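About Jonia

Thu 13 July
By the Jonia showroom team

Jonia sells and rents chairs, tables and shelving for homes, small offices, cafes and events. We opened on Gallagher Street with one room and a short list of dining chairs. We now keep 701 items in the catalog, and most of them can be bought singly. If you need one chair to replace a broken one, we will sell you one chair.

The showroom is a single large hall with a tiled floor and a mezzanine. Furniture is set out in small groups so you can pull a chair up to a table and check the height before you order. Metal-framed chairs and upholstered chairs are mixed together on purpose. Customers told us they wanted to compare them side by side, and it was a nuisance walking back and forth between departments. The shelving holds smaller household goods, which change more often than the furniture does.

You are welcome to sit on anything. Please lift chairs when you move them. Thin metal legs can mark a floor if they are dragged, and the same goes for your floor at home. We stock felt pads and plastic caps in 18 sizes and will fit them at the counter.

Our two house ranges are Nidideo and Nakau. Nidideo is the dining range: light metal frames, round seats, removable cushions. Cushion covers can be ordered separately and most go in a cold wash. Nakau covers work tables and desk chairs, and its parts are kept in stock for as long as the model is sold. If you have an older Nakau table and the feet are missing, bring in one of the screws and we will match it.

Rental is handled from the same building. We keep 2,000 chairs for events and deliver them stacked and wrapped. Returned chairs are wiped down, checked for loose joints and put back on the rack. Chairs with worn cushions or scratched frames are sold at a reduced price every January. Rental orders need a deposit, and the minimum is 18 chairs.

Delivery is by our own van within the city. Assembly is included for tables and shelving. Chairs normally arrive assembled.

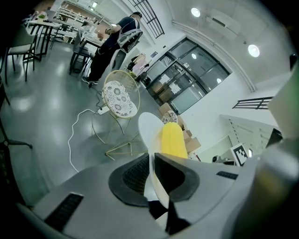 Larger orders can be planned at the showroom. Bring your room measurements, including door widths, and the position of any outlets you need to keep clear.

Related pages
Nidideo dining chairs
Nakau work tables
Event chair rental
Replacement cushions and feet
Delivery and assembly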